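Ticket 586: Left gripper pose jumps during hand-held demonstrations
Project: Trakora
Site: Darholm, desk station
Opened by: Brian Makokha
Status: open, workaround in use
Month: March

Problem

When we replay the demonstrations recorded with the two hand-held grippers, the left gripper path has sudden jumps. The right path is smooth. Of 14 demonstrations from the morning, 5 have at least one jump bigger than our limit, so the training script rejects them.

What I checked first

Calibration of both marker cubes was repeated with the Flekedton board. The error was small and almost the same for left and right. I also exchanged the cables between the two grippers. The jumps stayed on the left side, so I do not think the cable is guilty.

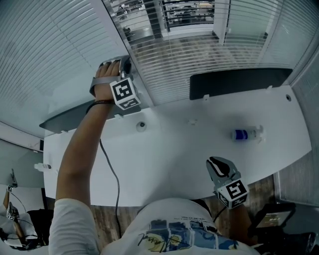 Kim asked me to plot the jumps against the angle of the wrist. This was a good idea. Nearly all of them happen when the left arm is stretched far forward and only one face of the cube is well seen by the head camera. With one flat face, the solver can find two possible orientations, and it changes from one to the other between two frames.

Test

I turned on the option that compares each new pose with the previous one and keeps the nearer solution. Then I processed the same 14 demonstrations again, without any new recording. Now 11 pass without rejection, before it was 9. The other 3 still fail — in these the cube is lost for a longer time, and the previous pose is too old to help.

Workaround until closed

Please keep the left wrist turned a little, so that two faces of the cube look to the camera. Do the far reach slowly. Do not delete rejected recordings, I need them for comparison.

Still to do

Try the filter on the recordings from the second operator. Ask Kim if the gap limit can be made longer without hiding real errors. I will write the result in this ticket.

Brian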